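# Small things from the Aneswood shelf

My name is Aicha Ouali and I keep a page for the cups, toys and little kitchen things that we collect for the play corner in Aneswood. We started in January with one cardboard box, which Uliana Zinchenko brought from her mother's house. Today we have three shelves and a list, and the list is always a bit behind the shelves.

People ask me where the things come from. Most are gifts. Some we buy at the market in Clundthorpe, where Tarek Mahrous has a good eye and much patience with the sellers. He once paid 17 for a whole bag of cups and toy fruit, and he still speaks of it.

I am not a photographer, so please be kind. I write one or two lines for the things I like most, and the rest is only in the list.

**Mug and strawberry**

The green is very pale, like mint ice cream that was left on the spoon. I like it best next to something red, and the toy strawberry is small enough to stay close to the rim without hiding it.

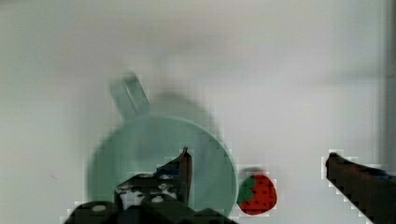
Hala El Sherbiny wanted to put the mug with the tea set, but the tea set is all white and has its own box. For now it stays with the fruit. The children take the two together anyway – the strawberry is "the cake" and the mug is for everything else, soup included.

The seeds on the strawberry are tiny dark marks, and the leaves make a star. We had another one before it, a bigger one from Lenudov, with no seeds at all. The children did not accept it as a strawberry. It was a tomato for the whole winter, and then it went home with somebody.

**How we keep the list**

Every thing gets a number, a short name and the name of the person who gave it. The mug is 1618, and please do not think that we have so many cups. Essam Ragab took the numbers from an old library book and began where the librarian had stopped.

If you have something to give, small is better than big. Cups with a handle are welcome, also toy fruit, except bananas – we have enough bananas. Bring it to the side door after 5 in the afternoon and write your name on a paper, so I can put it in the list correctly.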